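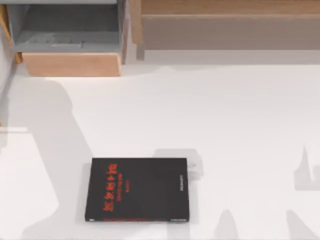
Section 5. Planning the purchase

Complete this section before requesting a quote for the Tromau tabletop cell. The steps cover equipment, floor space and simulation licenses.

5.1 Set the budget

1. List the tasks the cell must perform in its first year. Enter each task on its own line of the Prenum planning sheet.
2. For each task, note the heaviest and the thinnest item to be handled. Thin, flat items such as books often call for a different fingertip set.
3. Enter the number of simulation seats. One seat covers one workstation.
4. Add 22 percent of the hardware price for spare parts, cables and shipping.
5. Add operator training - 40 hours per site is the minimum.

Note: Fingertip sets are quoted separately from the gripper. Check the part number on the quote against the sheet.

5.2 Check the work area

1. Measure the table surface and the distance to any cabinet or shelf behind it.
2. Enter these figures in the simulator and run the reach test with the arm model you intend to buy.
3. Repeat the test with drawers and doors open.
4. Save the report and attach it to the quote request.

Caution: Do not order a mounting plate before the reach test is complete. Plates are drilled to order and cannot be returned.

Note: Lighting in the simulator is set by default. If the cell will use an overhead camera, match the lamp positions to the room and rerun the test.

5.3 Request the quote

Send the sheet and the report to Skoden using order form 191. Quotes requested by Wednesday noon are processed the same week. For sites with existing Pană controllers, include the firmware version on the form.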